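Zone valve (home heating)

From the Plivard Home Heating Encyclopedia
Last revised 7 July 2026

A zone valve is a small electric valve that lets hot water into one part of a house and keeps it out of another. If you have a boiler and more than one thermostat, you probably own a few of them, lined up on the pipes near the boiler with thin wires running off to the wall. I've been looking after this entry for a good while now, and I still think they're the most underrated part of a hot-water heating system (yes, I have opinions about valves).

How it works

The usual setup in North America runs on 24 volts. A thermostat calls for heat, power goes to the valve on that zone, and a little motor swings it open. Most types take several seconds, and some take a minute or more. Once the valve is open, a tiny switch inside it closes - this is the end switch - and tells the boiler and the circulator pump that they can start. When the room is warm enough the power drops away and a spring pushes the valve shut again.

People often forget about the end switch, and it causes a lot of head-scratching. The valve can be wide open and the boiler will still sit there doing nothing, all over a switch the size of a fingernail. If the valve opens and the pump stays quiet, start there!

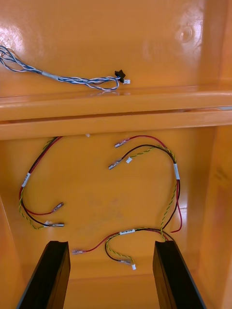

A reader's comment from the old talk page makes a fair point: "You should say that the end switch is separate from the motor wiring. I had four wires on mine and spent a whole evening with the wrong pair twisted together."

Quite right, and I've added it. On a four-wire valve, two wires feed the motor and the other two belong to the end switch. Three-wire valves exist too, and they share one wire between the two jobs, so you can't swap one kind for the other without reading the diagram first. Take a photo of the old wiring before you pull anything loose.

Types

Motorized valves are the ones you'll meet most. The motor opens the valve and holds it there against the spring for as long as the thermostat is calling. They're simple and the powered part on top, called the head, usually comes off without draining the pipes. I love that feature more than I can say.

Heat-motor valves use a small heater to warm a plug of wax, which swells and pushes the valve open. They're very quiet and very slow. If you've just turned up the thermostat and you're standing there waiting for the baseboard to tick, give it a few minutes.

Solenoid valves work with a coil and a plunger, so they snap open and shut almost at once. You see them a lot on gas lines, washing machines and lawn sprinklers. On heating pipes they're less common, mostly on account of the banging. Stop moving water suddenly and the pipe lets you know about it - plumbers call that water hammer.

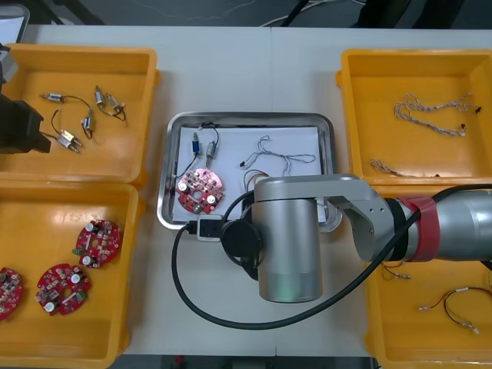
Small solenoids with metal bodies and thin black leads, in the yellow bin at upper left.

Ball-type valves have a motor that turns a ball with a hole through it. They shut gently and they let plenty of water through, and they tend to cost more. Some need power to open and power to close, which means they stay wherever they were when the lights went out.

Zone valves or pumps?

You can also split up a house by giving every zone its own pump, and installers will argue over this one until the coffee's gone. Valves use less electricity and take up less wall. Pumps give you some backup, as one dead pump leaves the rest of the house warm. With valves, you're usually relying on a single circulator for everything.

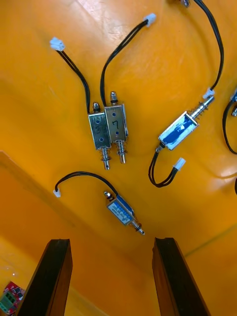 My own place is 2,000 square feet with one pump and a row of valves, and I wouldn't change it. A bigger or more spread-out house, or one with a long run to a garage, might be happier with pumps. Whatever you choose, don't slice the house too thin. A zone with one short baseboard in it can't use up the heat the boiler makes, so the boiler keeps switching on and off, and that wears it out early. I've seen a powder room with its own thermostat. Please don't.

If you do go with valves, think about what happens when only one of them is open. A fixed-speed pump is still pushing just as hard, and all of that goes down one loop, so you may hear it rushing. A bypass valve or a pump that adjusts its own speed takes care of the noise.

Use in Plivard

Plivard is a boiler town. The last housing survey found 3,203 homes with hot-water heat, most of them in the older streets on the Wunar side. Many of those houses were built with a single thermostat in the hallway and got their zones later on, when bedrooms were added upstairs. A popular choice for those jobs was the Prolia, a four-wire motorized valve sold locally by Duangkaew Heating Supply. You still find them in basements all over town, usually with a strip of masking tape on the front saying UP or DOWN.

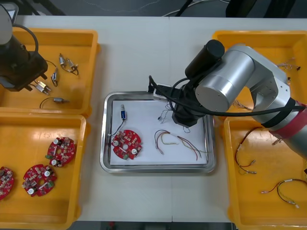
White worktable with yellow bins and a paper-lined steel tray; small silver parts with wire leads in the bin at upper left.

Common problems

Stuck open. One room is roasting whenever the heat is on anywhere in the house. It's often a weak spring, or grit on the seat.

Stuck closed. The room stays cold and the thermostat swears it's calling. Many valves have a manual lever on the side, and if you push it over and the pipe gets warm, the head is likely the trouble and the body is fine.

Bad end switch. See above, and see it again.

Tired transformer. Each valve draws some power, and a small transformer can only feed so many. If everything worked until you added one more zone, look here before you blame the new valve.

Leaks at the stem. A green or white crust around the shaft means water has been getting past the seal, and the body will want replacing. You'll have to shut off and drain that part of the system, and let it cool down first. Mine was reading 152 degrees on the gauge the day I got impatient, and I had a sore thumb for a week.

I like to run every zone once in September, well before it's needed. Turn each thermostat up in turn, go down and feel the pipe, then turn it back. It takes an afternoon if you have slow valves, and the heating shops aren't busy yet.

See also: Aquastat; Balancing valve; Circulator pump; Thermostat wiring; Water hammer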